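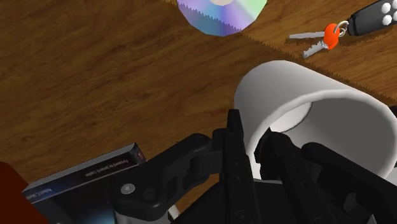 The Gullimside Technical Institute has approved the first stage of its automation equipment plan, setting aside funds for 3 robot workstations in the Kokberg building. Purchasing will begin in October, after the institute has finished comparing gripper options in simulation. The comparison is built on ordinary household and office items, among them a mug lying on its side that must be held by its wall, with one finger inside the rim and the other outside. Results from such tasks will decide which finger sets are included in the order.

Bilal Yammine, who heads equipment planning, said the institute had chosen to complete this work before requesting quotations. "A gripper is a small part of the price and a large part of the usefulness," he said. "We want the list settled before we speak to suppliers."

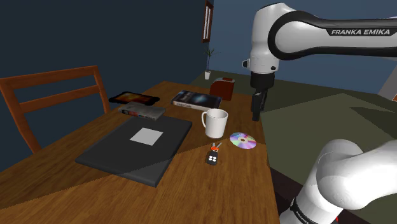 The plan also reserves 20 percent of the equipment budget for spare parts, safety fencing and operator training. Each workstation will be allotted 200 hours of supervised use in its first year, after which the institute will review whether a second stage is justified.

Wissam Abou Jaoude of the Fakhoury Laboratory will oversee installation. Departments wishing to propose tasks for the comparison should write to the Clenis project office, Room 1562.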